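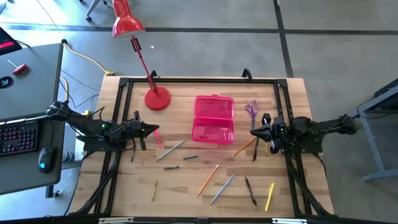

Ticket 1563 concerns the pencil box supplied with the Cendix desk set, which the Rorden Study Center reports as opening in storage. The center has asked whether the fault lies with the latch or with the way the boxes are packed. For reference, the model in question is the translucent pink plastic box, open on the table next to the base of the red desk lamp, with its lid folded back and the small latch tab at the lid's outer edge. Other pencil boxes in the set catalog are not covered by this ticket.

Status: Resolved
Priority: Normal
Category: Desk supplies, storage
Opened: Apr 25, 2025
Quantity on order: 80 sets
Boxes reported: 5

Reported problem
Five boxes were found open on the supply shelf with their contents spilled. Staff had closed each box before shelving it. The center also states that the lid is difficult to close when all of the writing tools and the scissors are inside.

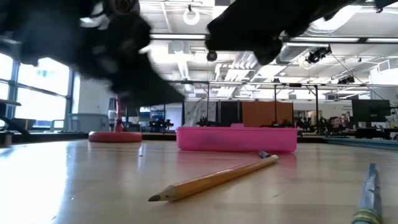 First response
The requester was asked to empty one of the reported boxes, wipe the rim with a dry cloth, and close the lid with nothing inside. The requester was also asked to confirm that no pencil shavings or eraser crumbs remained along the hinge. Boxes should be tested on a level table and not on the shelf.

Requester reply
All five boxes closed and stayed closed when empty. No cracks were found at the hinge or the latch. The requester noted that one lid had to be pressed firmly near the tab before it caught.

Second response
An empty box that holds its latch is considered sound. The requester was asked to refill the same box one item at a time, closing the lid after each, and to report the item at which the latch first failed to hold.
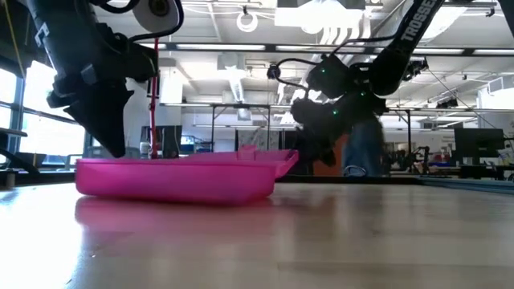
Requester reply
The pencils and pens caused no difficulty when laid lengthwise. The latch held with the markers added. It released when the scissors were placed on top, with the handles toward the latch side. With the scissors laid in first, at the bottom, the lid closed but bulged slightly – it opened again when the box was stood on its end.

Finding
The latch is not defective. The scissors supplied with the set are too bulky in the handle to share the box with a full selection of writing tools. The packing card from Zedico, carried over from a December order, directs that every item be placed in the box. The card is incorrect for this model. 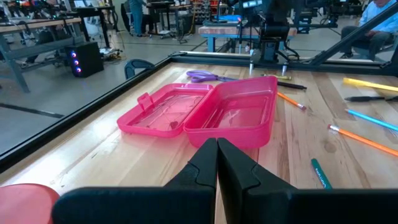 Resolution
1. Store pencils, pens and markers in the box, lengthwise, in the deeper half only.
2. Store scissors separately, in the shelf bin or drawer.
3. Press the lid down at the tab until it catches.
4. Shelve boxes flat. Do not stand them on end.
5. Discard the existing packing card.

A corrected card has been requested from Zedico. No replacement boxes will be issued under this ticket. 

Follow-up
The requester confirmed that the repacked boxes remained closed on the shelf. Ticket closed with the agreement of the requester. If a box opens when packed as directed, please submit a new ticket and cite 1563 in the subject line.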